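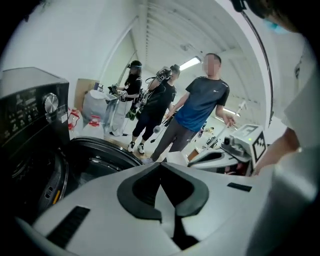
Home | Manuals | Laundry | Fans & Floor | Contact

Nindard House Guide, section 8: Washer and floor drying
Updated March, by Yavuz Değirmenci

Before you start
Read all of it once. Then go do it. Covers the black front loader and the floor fans at the Allach room, nothing else.

Loading the washer
1. Open the door all the way. Feel round inside the drum for coins, socks, hair ties.
2. Wipe the rubber ring. Get into the fold at the bottom, thats where the grit sits.
3. Load loose. Drum three quarters full, no more.
4. Shut the door till it clicks.
5. Turn the round knob on the right of the panel to 40. Start.

NOTE: Panel printing is faint. Go by the knob, and use a flashlight if you can't read it.

CAUTION: Don't pull the door if it's still locked. Wait 3 minutes after the end, then try again.

After the wash
6. Empty it right away. Leave the door open a hand's width.
7. Check the floor in front. Any water, mop now, then fans.

Setting up the fans
8. Clear the floor first. Bags, boxes, shoes, all of it to the wall.
9. Stand the fan on flat floor, away from the wet patch. Pole straight, base not rocking.
10. Run the cord along the wall if it reaches. If not, lay it flat and tell people.
11. Plug in, low speed, tilt the head down toward the damp area.

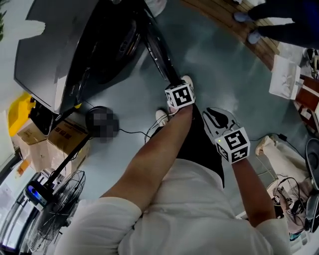 Fig. 2. Black pedestal fan, head tilted down. Cords on the floor, watch your step.

CAUTION: Never move a fan by the cord. Unplug, wait for the blades to stop, lift by the pole.

12. Floor dry? Fans off, cords coiled, bags and boxes back wher they were.

Leaks, or a fan that hums and won't turn: unplug it, leave a note, call extension 724.

Contact: Nindard House Desk, ext. 724 | © Nindard | Back to top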